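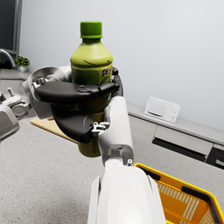
My bottle slides down through the fingers as soon as the arm starts to lift, and I've already cranked the friction up as far as the slider goes. What am I missing? That came from Arthorpe, in the comments under my last write-up.

23rd June
By Valbona Halilović

Good question, and I wrote such a long reply that I figured it should be its own page. I went through the same thing when I set up the grocery cell in Wellby (our simulated kitchen: two arms, a countertop, a basket and some things to put in it). Picking up a bottle and getting it over a basket sounds like the easy job. It ate most of my January!

So let's go through the setup in the order I'd do it now. Save a copy of your scene file first. I didn't, once, and had to rebuild the whole counter from memory.

Step 1. Put friction back where it was

I know, I know. But high friction hides everything else that's wrong, and you'll be chasing weird sticking problems later when the hand won't let go. Set the bottle and the finger pads back to the default material and leave them alone until step 4.

Step 2. Look at the collision shapes

Turn off the visual meshes and turn on the collision view. With my bottle, the importer had wrapped one big convex shape around the whole thing, cap and shoulder included, so the shoulder was fatter than it looked. The fingers were closing on a surface that wasn't where I thought it was. I swapped it for a stack of simple pieces: a cylinder for the body, a short cone for the shoulder, a small cylinder for the cap. You don't need anything fancier.

Do the same check on the hand. Curved fingers are the classic trouble spot! If each finger segment gets one convex hull, the inside of the curve fills in and you end up holding the bottle with a couple of points where you wanted a nice long contact. Split any segment that has a hollow side. While you're there, check that the pads are separate bodies from the palm housing, or at least have their own material, otherwise whatever you change in step 4 changes the shell as well.

And then the basket. A convex hull around a basket is a solid block, so the bottle will sit on top of it like it's a table. Build it from a floor and four walls. I leave the little holes out of the collision version completely, they only slow things down and nothing in my set is thin enough to poke through them.

Step 3. Give the bottle a sensible mass

Mine had come in with a density guessed from the mesh volume, and it weighed as much as a small dog. I set it to 500 grams, let the software work out the inertia again, and nudged the center of mass down a bit below the middle. Check that the inertia really did update. In the version I use it's a separate checkbox (why??), and a light bottle with the old inertia will feel like it's stuck in syrup whenever the wrist turns.

Step 4. Tune the grip

Pick a spot on the body to hold, below the shoulder. If the top finger lands on the taper it will push the bottle down and out as it closes, and that looks exactly like low friction. I'd bet this is what's happening to Arthorpe.

Close the fingers slowly to contact, then switch from position to force, and bring the force limit up in small steps. After each change, lift a little and hold. What you want is a bottle that keeps its height relative to the palm. If it creeps down steadily, add a bit more force. If it buzzes, you've gone too far, or your time step is too long. I run the physics at 500 steps per second for anything with finger contact. The default was too coarse for my hand and I got jitter at every force setting I tried.

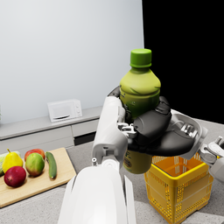 Once the hold is steady, work on the carry. Keep the bottle upright the whole way and put a waypoint above the basket, high enough that the base clears the rim with room to spare. I had mine too low at first and the base kept clipping the rim on the way in, so now I set the height from the basket rim and not from the countertop. If you change baskets later you'll be glad you did it that way.

Watch your forearm on this part, too. The planner I use is perfectly happy to check the hand against everything and forget the lower links, so add them to the collision list by hand. Same for the second arm if you have one. Give it a parked pose that's well away from the path, or put it in the planner as an obstacle if it has to stay close.

Step 5. Letting go

Lower first, then open. Open the fingers slowly and wait for contact to drop to zero on all of them before the arm moves back up. If one finger hangs on, the bottle tips over as you leave. Dropping from up high is quicker but you'll get bounces, and a bounce off a thin wall at a long time step can send the bottle clean through it.

Step 6. Run it a lot

One good lift doesn't tell you much. I do 50 runs with the bottle's start position shifted a little each time, and I save the random seed with every one. Seed 1697 is my personal nemesis: the bottle starts turned and close to the cutting board, and the bottom finger catches the board before it gets to the bottle. I fixed it by having the hand come in from a slightly higher angle. Keep your bad seeds in a text file and rerun them every time you touch the grip settings.

Arthorpe, try steps 2 and 4 first and write back with your finger force limit and your time step. If it's still sliding after that, send me the collision view of the hand and I'll take a look.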